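Phone tips for the house, October round-up

Right, quick one this time, been a busy week. Mostly phones and tablets, as half of you wrote in about updates.

Before you press update
Plug it in first. Then check your storage, you want 4 GB free at least, more if it's an old tablet. Delete the films you've watched. Photos copied off to the computer, and open a couple of them to be sure they copied properly.

Don't do it ten minutes before the school run. Mine took 42 minutes last time and I couldn't ring anyone.

Battery going flat after
Give it a day or two. Leave it on charge overnight, restart in the morning. Still bad? Settings, battery, see which app is at the top of the list. Sheila Entwistle found a weather app eating hers, took it off, fine now.

Kitchen tablet
Greasy screen: switch off, barely damp cloth, dry cloth after. No spray straight on the glass. A clear freezer bag over it while your cooking works a treat, you can still swipe through the plastic. Turn the screen timeout up to ten minutes so the recipe doesn't vanish when your hands are covered in flour.
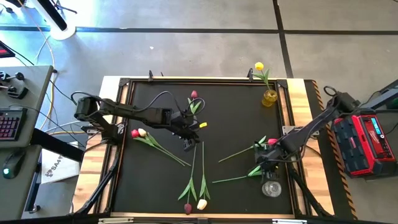
Black-topped table with a pale wooden border, robot arms either side.

Chargers
Label them. Masking tape and a biro, round the plug end. I did all of ours and found 18, most for phones we no longer own. Frayed ones go to the tip, small electricals bin, not the kitchen bin.

Never charge under a pillow. Or on the sofa. Hard surface, somewhere you can see it.

Old phones
Good for a bedside alarm or a radio in the shed. Take the SIM out, wi-fi on, sign out of your bank and email. If it's stopped getting security updates keep it for the radio and nothing else. Battery swollen or the back lifting, stop using it and don't try chargeing it.

Forgotten PIN
Write it down somewhere at home, away from the phone. Meinir Phillips keeps hers in a recipe book, page 315. (She's changed the page now, before anyone goes looking.)

Slow wi-fi upstairs next time. Send me yours if you've cracked it.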